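Teaching a Simulated Arm to Open Kitchen Cabinets by Remote Control
Project report, Abelardo Gallardo
3 March 2020

3. Collecting the demonstrations

All demonstrations were recorded in the Ornthorpe kitchen, the simulated room our course uses for manipulation projects. I drove the arm with a handheld controller. Moving my hand moved the gripper, and the trigger closed the fingers. My partner, Gumede, ran the recorder and reset the room between tries.

We kept 382 demonstrations. Another 34 were thrown out, mostly for stopping the recording too early. Each one starts with the arm in its home pose and ends when the door is open past a set angle.

The hard part was depth. On a flat monitor I could not tell how far the fingers were from a knob, and I often closed them on nothing. We tried a second window with a side view, but looking back and forth made my motions jerky, and the learned policy copied the jerks. In the end I used only the wrist view and slowed the arm to half speed.

4. What the wrist view gives the policy

The policy gets the same wrist image I had, plus the joint angles. The view tilts with the hand, so cabinet edges that are level in the room run diagonally across the image. The lighting is also low, and black fingers against dark wood are not easy to pick out.

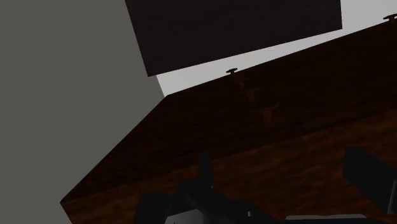 We raised the room brightness for the second batch, and my own grasps got better right away. Policies trained on both batches did better than policies trained on either one alone - we had expected the dark batch to hurt.

Knobs gave more trouble than bar handles. With a bar I could come in from a range of angles, but a knob needs both fingers lined up before closing. I would record more knob demonstrations next time and fewer of the bars.

5. Remaining work

The Gronum controller drops its connection after long sessions and we have not found the cause. In April we plan to have two new drivers record the same tasks, to see how much of the result depends on my driving style.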